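Let the Kids Pick Up the Strawberry

By Ademir Caldeira
3/23/21

I've been helping out with the robotics club at Gritine High for long enough that parents have started asking me for advice, and the question I get most is when the team is going back to competing. My answer is that I hope we take our time. I said this at the last parents' night and got some very polite faces, so let me try it again in writing, where I can't be interrupted!

First, I like competitions. I want that on the record. I've driven the van to the Rullemgate meet every October we've entered, I've eaten the gym nachos, I've yelled myself hoarse over a machine the size of a milk crate pushing foam blocks up a ramp. The kids love it and so do I. But the last time we went, the entry fee was $400 before gas and food, and we spent two months building a robot that did one thing on one field under one set of rules. Then we took it apart for the motors. A week later I asked a few of them what they'd learned and the most common answer was "don't trust Velcro." (Fair.)

What we're doing now is called Rernden, a name the kids came up with and refuse to explain to me. The idea is easy to say. You have a tabletop with kitchen stuff on it, some of it real and some of it play food, and you have a robot arm, and you get the arm to do the sort of thing a four-year-old does when she's pretending to make lunch. Pick up the strawberry. Put it in the bowl. Move the bowl over to the plate without dumping the strawberry out again.

It's slow. Oh my goodness, is it slow. A good afternoon can be one kid steering the arm over and over while another one resets the table and a third writes down what happened. If you walked in off the hallway you'd think we were punishing them. One dad did walk in, stood there with his car keys for a while, and asked me if it was broken.

And I think it's the best thing the club has ever done.

Take the notebook. We have a rule that every try gets a line, including the dumb ones, and by the end of the fall term there were 557 lines in it. Most say "missed." But if you read it straight through, you can watch the kids getting better at saying what went wrong. The early pages are all "missed" and "missed again" and, in one case, a drawing of a skull. By the middle you start to see things like "came in too low, pushed the bowl away before closing" and "grabbed the rim fine but it tipped when we lifted." Those are real sentences about a real problem! I've worked with adults who can't write a bug report that clear. I've been an adult who can't write a bug report that clear.

Vũ, who runs the club with me and knows a lot more about the software than I do, figures the notebook is worth more than the arm. I'd go further and say I'd trade the arm for a worse one if it came to that, as long as they kept writing. Vũ would like me to point out that we are not trading the arm.

Now, the argument against all this, which I've heard from people I respect, is that kids need a deadline and a crowd. You get a burst of effort out of a fifteen-year-old when there's a buzzer at the end of it, and a toy banana is never going to do that. I'll admit there's something to this. We lost a couple of members when we stopped building for the meet, and one of them was our best driver. She wanted the noise. I don't blame her one bit, and I wish I had a better offer for her than "come help us figure out why round things roll."

But look at who we gained. The competition team was always the same kind of kid -- loud, quick with a drill, already sure they were good at this. The kitchen table pulled in a girl from the art room who wanted to argue about how things should be laid out, and two boys who cook at home and had strong feelings about where you hold a colander. (By the ends, apparently. I'd been doing it wrong my whole life.) None of them would have signed up to fight over foam blocks. They took one look at a table full of dishes and figured they already knew something about it, and they did.

I also think there's some honesty in the work that a contest hides. At a meet, the field is built so that robots can win on it. Somebody has made the blocks the right size. A kitchen wasn't made for robots, and even a pretend one lets you know that right away. A mug has a handle that points wherever it feels like pointing. A colander is full of holes. A plate lies nearly flat on the table, and if you have never tried to get two stiff fingers under the rim of a plate, I invite you to come by after school and have a turn. You'll be humble by dinnertime.

These kids are going to hear a whole lot in their lives about what robots can do. They'll hear it from ads and from bosses and probably from people they vote for. I want them to have spent an afternoon, or 40 of them, with a strawberry that will not go in a bowl. Then, when somebody tells them the machine can take care of all of it, they'll know which question to ask next. They'll ask how many tries, and what happens when you turn the mug around.

The other thing parents bring up is college applications, and I get it, I've got a daughter who's a junior. A trophy fits on one line. "Moved a toy orange" looks silly on the same line. All I can say is that a kid who can talk for ten minutes about why the thing failed, and what they changed, and what failed after that, is a kid I'd want to hire. I know that isn't a guarantee of anything. I'm not the one reading the applications.

So what would I like? I'd like the school to keep the table where it is through next year and quit moving us for choir overflow. I'd like the club budget to stop being written as though the entry fee is the whole club. We asked for $724 this spring, mainly for spare parts and a second monitor, and we were told to come back when we had an event to attach it to. The work is the event! Anybody can come and see it, any afternoon, no ticket.

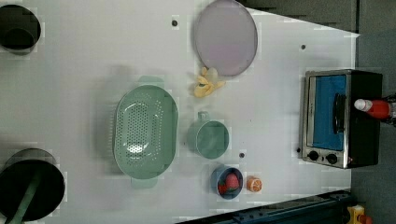

And if the meet comes back around and the kids vote to go, I'll drive the van. I'm not going to stand in the doorway over it. I'd only ask that we leave the dishes set up while we're gone, and that whoever goes keeps the notebook habit. Foam blocks get missed too, and I'd like to read what they write about it.

Bring snacks if you come by. Vũ likes the sour ones.

Recent Opinion
Why I stopped grading the group project
The choir deserves its own room (a reply)
Rullemgate at night: what the meet looks like from the bleachers
A kind word for the shop class bandsaw
Letters: buses, bells and the Gritine parking lot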